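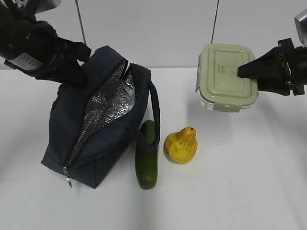
Navy insulated lunch bag, unzipped, with cucumber and pear.

Insulated lunch bags: frequently asked questions

What does the silver lining do?
It reflects radiant heat. Most of the insulation comes from the padding between lining and outer fabric. A creased lining still works; a split one lets moisture into the padding.

How long will food stay cold?
Around 2 hours without an ice pack. Chill the bag open in the fridge overnight for a slightly better result.

Will a whole cucumber fit?
Measure it against the inside height. Long ones can be laid diagonally or halved, with the cut end wrapped.

Where should a pear go?
On top, stem end up. Ripe pears bruise under a drinks bottle.

How do I clean it?
Wipe the lining with warm water and washing-up liquid. Leave unzipped until dry. Do not machine wash.

The zip sticks at the corner. Is it faulty?
Usually not. Rub candle wax along the teeth and work the pull back and forth.

Comments

Mingxuan Zhong, 5th December: Wax worked on my Posport. Is soap all right too?

Soltell: Dry soap is fine, but it needs redoing sooner.

Contact Kistthorpe | © Kistthorpe | Back to top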